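Mon 1 March

Second week on the humanoid at Utley and I still don't know what I'm teaching it. Blue table, dark curtains, the usual odds and ends laid out, and me driving both arms by remote. 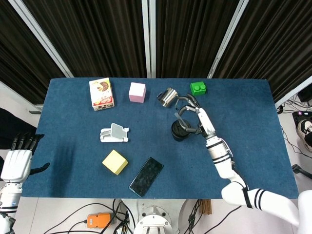 ## Morning

Black cup first. The plan on the sheet says "grasp, lift, place" as if those were three separate things. The grasp is most of it. I bring the right hand down over the cup, close the fingers, and then spend ages wondering whether I've got it or whether I'm just leaning on it, and I can't feel a thing through the controls. The man from Brusier who sold us the kit called this "natural demonstration". My wrist was sore by half ten and there's nothing natural about that.

The steel jug lies on its side near where the fingers have to go, and I clipped it twice. Both went down as bad runs. I asked if we could shift it and was told no, the clutter is the point. Fine, but then don't grumble about my numbers.

Target is 200 good runs of the cup before we change task. I did 22 before lunch, and I'd only call 20 of them good if I were being kind. In several I hovered, changed my mind and came in again from the other side. So the model gets to learn my dithering as well. I said this out loud and was told it would "average out". Would it? If I go left half the time and right half the time, the average goes straight down the middle and knocks the cup over. I got a shrug, and a paper to read that I haven't read.

## Afternoon

Tried it the other way, with the motors slack and my own hands on the arm, pushing it where I wanted it. Much easier to place. I could feel the weight of it and stop when it was right. But then I'm standing in the way of everything, and fingers are hopeless like that, you can't bend five of them round a cup while holding up the forearm. Went back to remote after up to 2 hours of this, all of it wasted as far as the target goes.

Left hand did nothing all day. I parked it by the table and kept an eye on it.

Vlachopoulos want a demo in October, with the arm clearing a table on its own. They've seen the Ositz video and think that's where we are. I've watched that video a good few times now and there's a cut just before every lift.

Pale yellow cube tomorrow. Corners, so at least I'll know which way up the fingers ought to be. Must ask about a wrist support, and move my chair nearer the heater.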